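Can a machine put the rice on yet? A student project report

Zoia Nazarenko, with Gilang Lumenta and Rohani Majimbun
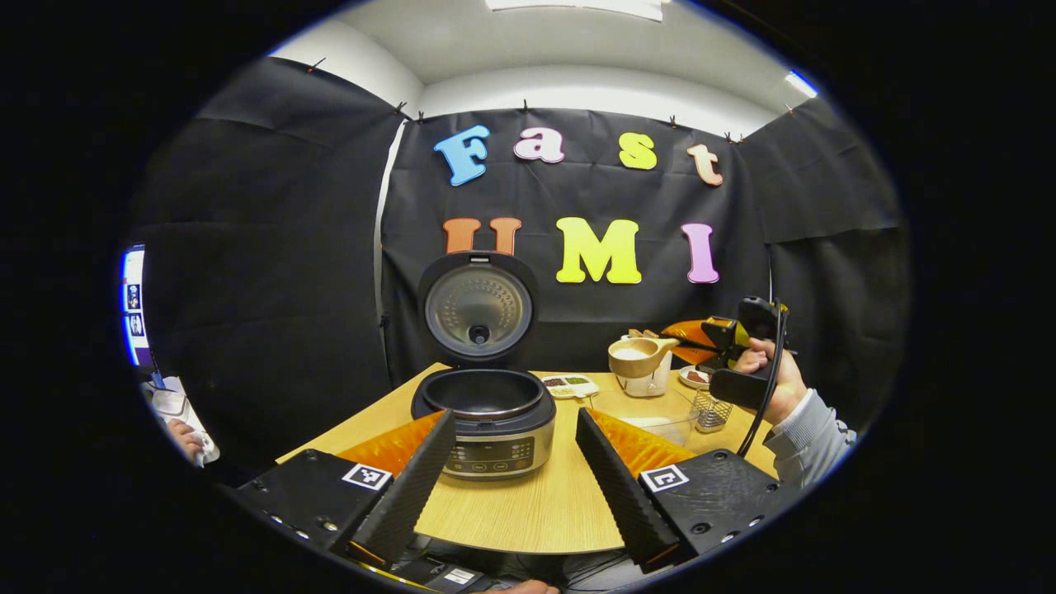

Why I picked rice

I wanted a chore that everyone in my year has done half asleep. Folding laundry was taken (Rohani Tuhumury's group got in first, curse them) and I didn't fancy anything with glass in it. Rice sounded easy! You open the lid, you scoop, you pour, you shut the lid, you press the button. My gran does it while arguing on the phone. So the question for the project was whether a two-fingered machine could do the same job, start to finish, without one of us stepping in, and if it couldn't, which bit of the job stopped it.

I should say now that we didn't build a robot from nothing. We taught one by doing the chore ourselves with grippers held in our hands, and then the recordings went into training and the arm had a go. Gilang did nearly all of the training side and I did nearly all of the scooping, so this report is heavy on scooping.

Getting set up

We had bench time at Astthorpe through January, mostly evenings. The two black curtains stop people walking past in the background, which messes up the recordings, and the square markers on the gripper plates let the software work out how far apart the fingers are. If you cover one with your sleeve you lose that bit of the run. I did this a lot in the first week and Gilang was very patient, up to a point.

The cooker lives in the middle of the table with its lid up for the scooping part. The scoop, the little basket and the small dishes all go to the right of it, further back. We moved them a bit between runs on purpose. If everything is in exactly the same spot each time the machine just learns the spot, and then you nudge the scoop by a thumb's width and it grabs air.

Recording it

I recorded 900 runs. Well, we did between us, but my wrist would like it known that most of them were mine. You hold one gripper in each hand and it's a bit like cooking with salad tongs while wearing somebody else's gloves. The first evening I couldn't even pick the scoop up by the handle. It's short, and it kept turning in the fingers so that the cup ended up facing down. Rohani M. worked out that you come in low and from the right, squeeze, wait a second, and only then lift. After that it went much quicker.

Things I got wrong while recording, so the next group doesn't have to:

I went too fast once I was good at it. Quick runs look great and teach the arm to be careless.

I talked to people and stopped halfway through a movement. Those pauses ended up in the training, and in one early test the arm stopped dead above the cooker for ages as if it was trying to remember a name.

I always used my right hand for the scoop. Fine for this project, but it means the thing is hopeless if the scoop is on the left.

How it did

We tested the whole chore 80 times. It got from start to finish without help in 9 of them. I was gutted when Gilang read that out, because in my head it had been doing brilliantly, and I think that's because I'd been watching it in pieces. In pieces it is brilliant! Shutting the lid was nearly always fine. Pressing the button was fine once we'd stopped the finger coming down at an angle and catching the one next to it.

The scoop was the trouble. It would pick it up nicely, then lose its grip a little as it crossed over the table, and by the time it reached the bowl half the rice was on the wood. Xolani Oosthuizen, who was marking us, asked why it didn't just notice and try again. Good question. It never saw us try again, because I'd been binning every run where I spilled. I'd keep those now. I'd spill some deliberately and record myself sorting it out.

The other trouble was how much rice. A person looks in the bowl and knows. Ours did 4 scoops whatever happened, because that's what I'd always done, and if two of those scoops were mostly empty then you got a sad little dinner.

So, can they do it yet?

My answer is bits of it. If you had a kitchen where the scoop sat in a holder with a nice fat handle, and the rice came ready measured, I'd trust a machine with the rest tomorrow. I wouldn't trust it in our flat, where the scoop is wherever the last person dropped it and the lid has to be thumped.

I also timed myself by hand for comparison and it was a bit unfair, really. I was done and sitting down before the arm had got its second scoop over. Gilang says speed is the easy thing to fix later. Maybe! I noticed that every time we turned the speed up we got more rice on the table.

What I'd do next

Swap the scoop for one with a longer handle and run the same tests, just to see how much of this was the scoop's fault. Put the spills back in. Get someone left-handed to do a share of the recording. And try a second cooker with a different lid, since I've got no idea whether ours has learned "lid" or only learned that lid.

Thanks to Rohani Majimbun for the low-and-from-the-right trick, and for sweeping up.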